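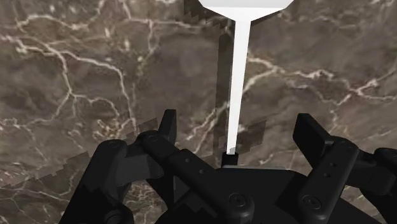

December 18, 2024
By L. Adamczyk, Prisberg

The teaching of robots by demonstration has become, in a short time, the ordinary way of preparing a machine for household and light service work. A person guides the arm by hand, or drives it from a distance with a controller, and the record of that motion becomes the lesson. I wish to argue that the institutions which collect such lessons have given too much attention to their number and too little to the person giving them. The point is easiest to make with the smallest tasks. A gripper with its fingers spread on either side of a thin white handle leaves its operator several choices: how far down the handle to close, at what angle, and whether to correct the approach first or accept it as it stands. A skilled operator makes these choices without remark. An unskilled one makes them too, and the machine learns from both with equal respect.

At Prekport, where the Nomine program has trained operators since July, new staff were at first given 20 minutes with the controls before their recordings were counted. The reasoning was that variety among operators would be useful and that the poor attempts would be outweighed by the good. I supported this policy when it was proposed. I no longer do. Variety in the position of an object is useful, as is variety in its shape and its surroundings. Hesitation is a different matter. When an operator pauses above a utensil because the view on the screen gives a weak sense of depth, the pause enters the record, and a robot trained on that record may pause in the same place for no purpose at all.
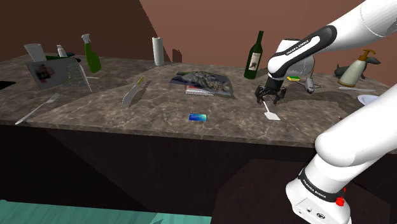

The supporters of remote control will answer that guiding an arm by hand has faults of its own, and they are right. A person standing beside the arm judges distance with their own eyes and feels contact through their own hands. The machine will have neither advantage when it works alone. Remote control at least obliges the operator to work from something closer to what the robot receives. For that reason I would keep it as the main method, with guiding by hand held for the early hours of training, when an operator is still learning how the wrist turns and where the joints reach their limits.

The same argument applies to practice in simulation. It costs little, it can be reset at once, and no dish is broken. An operator may attempt the same grasp until it becomes routine. My concern is that programs treat these sessions as a source of data first and as instruction second. The order should be reversed for anyone new to the work.

I would propose two changes. The first is a period of eight hours of supervised practice before any recording is kept. Managers will object to the cost, and the cost is real, but it should be set against the labor of sorting through weak recordings afterward — labor that is seldom entered in any budget. The second is that operators be allowed to reject their own attempts without penalty. Under the present rules at Prekport, a discarded attempt lowers the daily total on which an operator is assessed. People respond to such rules in a predictable way. They keep attempts that they know to be poor.

It will be said that better learning methods will soon separate good demonstrations from bad ones with no human help. That may prove true in part. Even so, a method of that kind must be told what good work looks like, and the people best placed to tell it are those who have done the task many times with care. We should be training them now, and paying them as teachers.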